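Home Notebook Rules Drafts Paint Bench Campaign Log Links

Search this notebook Go

Filed under: Workshop notes / Terrain / Woto campaign

Mon 26 October -- river boards, basing, and the second Agyeman game
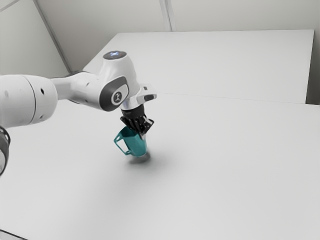 Teal mug in the gripper, over the white tabletop.

Started with the river boards. The two end pieces have bowed again, enough that a tank model rocks when it is put on the bank. Both were sealed on the top face only. I have painted the undersides with the same thinned glue and put them under the paint tins until Thursday. If they come up flat they can be used for the Agyeman crossing. If not, Pao-chu has offered the old marsh boards, and we would call it a wet season.

The middle boards are fine. Water is two coats of gloss over dark green, and it still looks too clean. Kwadwo wants a brown wash down the center channel. I tried it on an offcut and it pooled at the edges, so next try is drybrushed mud along the bank first, then the wash, then gloss.

Basing

Hemant's Tamivell infantry are all on the new bases now. The texture paste went on too thick around the feet of the first squad and has cracked. I am leaving the cracks, filling the worst with sand and brown paint. The rest had a thinner coat, left overnight, and those are sound. For anyone picking this up from me: paste, dry, dark brown, tan drybrush, then tufts. Rim last. Do not do the rim first, I had to repaint six.

Magnets for the heavy walkers are in the left drawer. Check polarity against the marked one before gluing. Nuanchan's second walker has a right arm that pushes itself off the shoulder, and that was me.

Game notes, second Agyeman battle

Adom and Nuanchan against Kwadwo and Hemant, 2,000 points agreed beforehand, and then Adom's list came out at 1,621 because he left the artillery train at home. They played it anyway. We gave his side the ruined customs house as a starting position and let him bring on a destroyed unit once from the table edge.

Tamivell attacked along both banks. The west bank force was held at the bridge for most of the game by a single unit of Woto guard in hard cover. Hemant charged them twice and lost both times on the first round of dice. He then went around, which he should have done on turn two, and by then there was no time left to reach the granary.

East bank went the other way. Kwadwo put his walkers through the orchard in line and Nuanchan's skirmishers could not hurt them from the front. She pulled back a full move each turn, gave up the mill, and kept the road. One walker bogged down in the ford and stayed there until the end.

Final count was 122 to Tamivell after the granary points were taken off. I have written it in the campaign log as a minor victory. Adom disagrees and thinks the mill should not score if its defenders left in good order. The draft rules say nothing on this. Holding it over until we have all read the section again.

Changes to the draft rules

Fording: a walker now tests once on entering the water and not again on leaving. Two tests made the river a wall.

Hard cover: no change yet. Kwadwo thinks the bridge guard were too tough for their cost, but they also rolled very well. Want to see it in another game first.

Returning units: must come on from their own side's road. Adom brought his on behind the orchard, which was legal as written and ended with four of us reading the same paragraph in turn.

Withdrawal: Pao-chu is writing something. She would like a unit that leaves an objective unbroken to deny half its value. I think that is a lot to remember on top of the morale chart, but we can try it.

Supplies

Ostetex mat arrived. Color is closer to dry grass than the one we have, so the join will show. Could run the road along it -- would need one more straight section, and a curve for the north end. Rubber backing smells strong. It is unrolled over the back shelf to air.

Out of matte varnish. Nearly out of tan. Plenty of static grass, wrong length.

To do before the next game

Check end boards
Mud test on offcut
Reverse magnet, Nuanchan's walker
One straight road section, one curve
Print the fording change for everybody
Ask Hemant for his casualty markers, ours are down to the chipped ones

Posted in Terrain, Woto campaign Older entries Newer entries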